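Hair, Left Alone: A Morning With a Curl Specialist in Prirnbridge

March 20, 2019

The salon is called Trelora, and it sits above a bakery on the main street in Prirnbridge, so the first thing you notice on the way up the stairs is warm bread. The second is how quiet it is. No dryers roaring, no radio. The owner has been cutting hair for most of her adult life and she talks about it the way some people talk about their garden.

"I started on straight hair like everybody did," she says. "The school I went to in Revelwood had us spend 500 hours on cutting, and I think one afternoon on curls. One afternoon! I came out able to do a beautiful bob and completely scared of my own head."

Her own head is a big, springy, silver-streaked cloud that she fought for years. She brushed it dry every morning before school, because that was what her mother did, and her grandmother before that. "It stood straight out. My brothers called me the dandelion. And I just brushed harder."

What changed her mind was a winter job in Alarcón, where an older stylist washed her hair, worked conditioner through it with her fingers, and then sat her by the window to dry. She remembers being handed a magazine and told to stop touching it. "Two hours later I had ringlets. I was twenty-six years old and I had never seen them before. I cried all over that magazine."

She opened Trelora the following November with one chair. There are five now, and a waiting list she keeps in a paper notebook - she has numbered every first visit since the start, and the last entry on the morning we talk is 3153. She flips back through it happily, stopping at names she recognizes, children who now bring in children.

So what does she tell someone who sits down in that chair for the first time? Mostly she asks questions. How often do you wash it? What do you sleep on? When do you brush? "That last one, people whisper the answer. They think I'm going to shout at them. I love brushes! I own far too many. I want people to know which one they're holding and what it's for."

A brush with widely spaced, flexible pins is what she reaches for when hair is wet and slippery with conditioner, and she starts at the ends and climbs slowly toward the scalp. Dense natural bristles she saves for dry, straighter hair, or for smoothing the front of a bun. She will happily talk about a good boar bristle brush for as long as you let her. And she is firm about cleaning them: pull the hair out every week, then a wash with a drop of shampoo in warm water, bristles down to dry on a towel. Wooden ones get a quick rinse and never a soak.

She is less interested in products. There is a single shelf by the sink and she says half of it is for guests who ask. "You can do a lot with a plain conditioner and patience. I had a client drive 445 miles to see me, and what I gave her was a trim and a cotton T-shirt to dry her hair with. She wrote me a letter afterward. I still have it."

Saturday mornings used to be for weddings, but she has handed those over to her younger colleagues and now teaches parents instead. They bring their kids, spread out on the floor with combs and snacks, and learn to part and detangle without tears. It sounds like chaos and she clearly adores it. "A little boy told me last time that his hair was 'bouncing at him.' I thought, well, there we go, that's the job."

Before I leave she looks at my own hair, which I brushed dry that morning in a hurry, and lifts one piece near the ear. "There's a wave in here, you know," she says. She is delighted. I have been drying it by the window ever since.

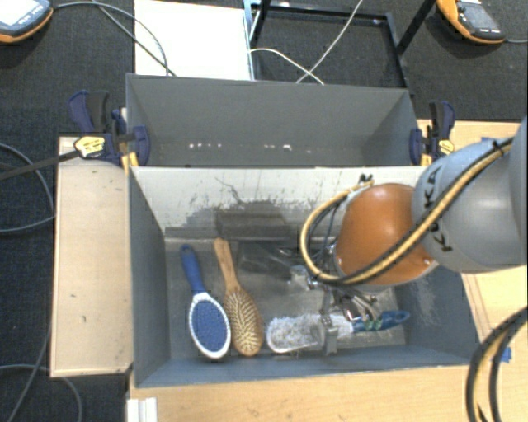 Paddle brush in blue and white, next to a wooden-handled brush with light tan bristles.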